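3.2 Collection of demonstrations in the living room

The demonstrations of the household tasks were recorded in a furnished flat in Jernport, and not in our laboratory. Four operators took part. Each of them had two practice sessions before the recording, in which no data was kept. The operator wears a headset and a pair of gloves, and the pose of the fingers is sent to the robot hands through the Kassa interface. We did not use guiding by hand for this task, as the arms are too heavy to be moved with the care that soft objects need.

In total we kept 128 demonstrations of the pillow task. The operator begins with both hands open, brings them to the pillow, lifts it and puts it back upright on the seat. A demonstration was rejected when the operator lost the view of one hand or stopped in the middle of the movement. The blind was kept down during all recordings – in the first trials in March the sun was too strong for the head camera, and the operators complained of tired eyes.

An early part of the movement is given in Figure 2. The right hand is close to the lower corner of the pillow with its fingers spread, while the left hand is still in front of the armrest, over the floor. The operators were free to choose which hand should touch first, and we keep this choice in the data.

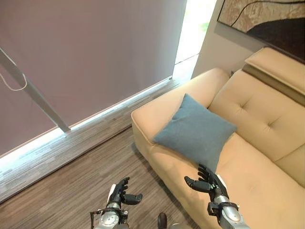

Figure 2. Head view during the pillow task, with both hands open beside the sofa.

For the training we cut the waiting time at the beginning of each recording. The commands of the left and the right hand are stored separately – also when one of them does not move.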